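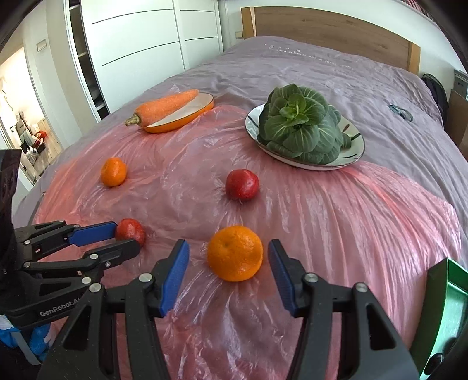 Photo: Prarkelura project group / February 19, 2021

Project report: lost time sync between the two hand-held grippers

5. The fault

The fruit and vegetable task uses one gripper in each hand. The operator picks up a piece with each, holds both for a moment and puts them down again. Each gripper records its own video and jaw opening. Afterward our merge script, Bemon, lines up the two recordings by their timestamps.

When we replayed the merged files, the left jaw closed well before the left video showed it closing. The offset was 2000 milliseconds in the worst file. In the short files there was almost none, so we missed it in our first check - we had only looked at short ones.

We first blamed the fingers. Round fruit can roll in the jaws, and on the crumpled plastic sheet it can also shift before the grip is firm. We spent four sessions on this, changing how fast we closed the jaws. The offset stayed the same.

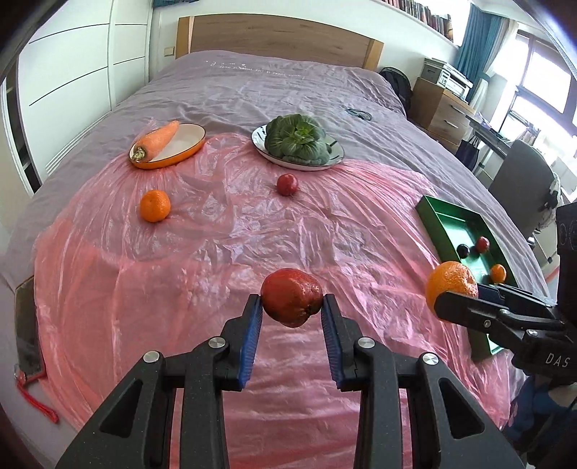 Stellan Brekke asked whether we had restarted the Trarnano time server between sessions, and said a slipping fruit could not explain an error that grew with the length of the file. He was right about the second part. We had never restarted the server, but that was not the cause.

5.1 Cause

Bemon read the clock difference once, at the start of a file, and never again. Any drift after that went straight into the result. The script also gave no warning, so the bad files looked fine in the folder.

5.2 What we changed

Bemon now checks the clocks every six seconds and stops with an error if they disagree. We ran the old files through it again and removed 506 that could not be repaired. The Lundgren test set was merged with the old version and still has to be redone.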